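Countertops again: do you seal, and how often?
Home Talk > Kitchens > Stone and Tile

ama_nartey
Posted March 21, 2022
Hi all, long time reader, I mostly hang out in the paint section. We finally moved into the house on Moriarty and the kitchen came with dark brown stone, and I have no clue how to take care of it. The seller's sheet says "marble, sealed" and that's the whole entry. No date, no product, nothing. My mother-in-law says seal it every year no matter what. The guy who did our backsplash says dark stone never needs it. Who do I believe??

We cook a lot (tomatoes, lemons, palm oil, all the stuff people warn you about) and I am not turning into a person who yells about coasters.

nkrumah_o
Do the water test first. Put a spoonful of water down, leave it 15 minutes, wipe it off. If the stone went darker under it, it's drinking and you need sealer. If not, leave it alone until it does. I've had mine since we redid the kitchen and I've sealed it twice.

lagos_nahuel
Water test is fine for light stone, but on dark brown good luck seeing anything. I'd just seal it. A bottle is cheap and it takes one evening. I use the Terkell one, two thin coats, wipe off the extra before it gets tacky. Do NOT let it dry on there or you'll be buffing haze until Easter. Ask me how I know.

nkrumah_o
You can see it fine if you get your head down low and look across toward a window. And sealing stone that doesn't need it is exactly how you get that haze, because it has nowhere to soak in.

lagos_nahuel
I got the haze because I answered the phone.

imani.begay
Lol Nahuel.

Ama, please hear this before you spend money: sealer does nothing for lemon. Stains and etching are two different problems. A stain is something soaking in, and sealer slows that down. An etch is acid eating the polish, and it'll happen right through any sealer in the store. I had a guy quote me 600 dollars to "seal against etching" and I showed him the door. So if it's really marble and you cook with lemon every day, you will get dull spots, sealed or not. I have them all over by the stove and I quit caring after the first winter.

ama_nartey
Oh no. Okay, that explains the ring by the sink that I've been scrubbing for a week. It's not dirt is it

imani.begay
It is not dirt. Stop scrubbing! What are you using on it?

ama_nartey
...vinegar

imani.begay
AMA

akosua_q
Poor thing, we've all done it. Throw the vinegar spray in the laundry room and use a drop of dish soap in warm water. For the ring, you can try marble polishing powder, damp cloth, small circles. I bought Zonton powder in February and it took out two glass rings and made a third one better. Some people finish with 3000 grit pads but I'd practice somewhere the toaster sits, on a polished dark slab it's really easy to end up with one spot that's shinier than everything next to it.

lagos_nahuel
Or have the whole thing honed and be done with it. Matte hides everything.

akosua_q
Matte does not hide everything. My sister's is honed and every oily fingerprint shows. And why would you take the shine off a brown like that, the shine is the whole reason to have it. I'd much rather live with a few rings.

nkrumah_o
With Akosua on this one. Also nobody has asked if it's even marble. Sellers call everything marble. Drop of lemon juice somewhere hidden, couple minutes, wipe. Dull spot means marble or some kind of limestone. No change, probably granite or quartzite and you can relax.

ama_nartey
I think the vinegar already did that test for me! Going with marble. I did the water test this morning next to the fridge, head down on the counter like Nkrumah said (my kids had questions) and I can't see any darker patch at all. So no sealer for now, soap only, powder for the ring. Ilau Hardware has the powder, I'm going Saturday.

And I do love it, for the record. It's a deep chocolate kind of brown with cream veins running every which way, and in the mornings I stand there with my coffee following one of them until it forks. I'll live with the rings. Still not doing coasters though.

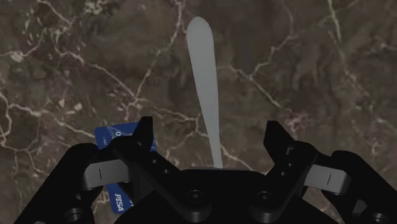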